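Beltero Computer Recycling: Frequently Asked Questions

Last updated March 26, 2018

What do you accept?

Desktop computers, laptops, servers, monitors, printers, keyboards, mice, and cables. We also take phones and tablets. We do not take TVs, refrigerators, or loose household batteries.

Is there a fee?

Computers and laptops are free for households. Flat monitors are $5 each, and tube monitors are $20 each. Businesses dropping off more than ten items should call first for a quote.

Does it have to work?

No. Bring it in any condition. Machines with missing parts are fine too. Please tell us at the counter if a laptop battery is swollen so we can set it aside.

What happens to my files?

Hard drives are pulled and shredded unless you ask us to wipe and reuse them. A certificate of destruction costs $8 per drive. If you want to keep your drive, take it out before you come or ask at the counter. We cannot return a drive once it has been checked in.

What about the rest of the computer?

Memory, processors, and power supplies are tested and sold if they pass. Cases are sorted by metal, and boards go to a smelter. Last year we took in 1,678 desktops.
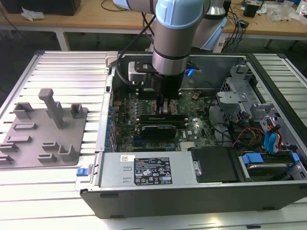 Desktop tower with the side panel off, showing the motherboard and memory slots.

Should I remove the memory myself?

You can, but you don't need to. It makes no difference to the drop-off fee.

Do you pick up?

Yes, for loads over 600 pounds within the county. Smaller loads can be brought to the dock on the north side of the building.

Can I buy used parts?

The parts counter is open Tuesday through Saturday, 10 to 5. Used parts carry a 30-day exchange. We do not hold items by phone.

Can I get a tax receipt?

No. We are a business and cannot issue donation receipts.

Who do I contact about a business account?

Ask for Kamala Bhat at the front desk, or use the contact form and choose "Business."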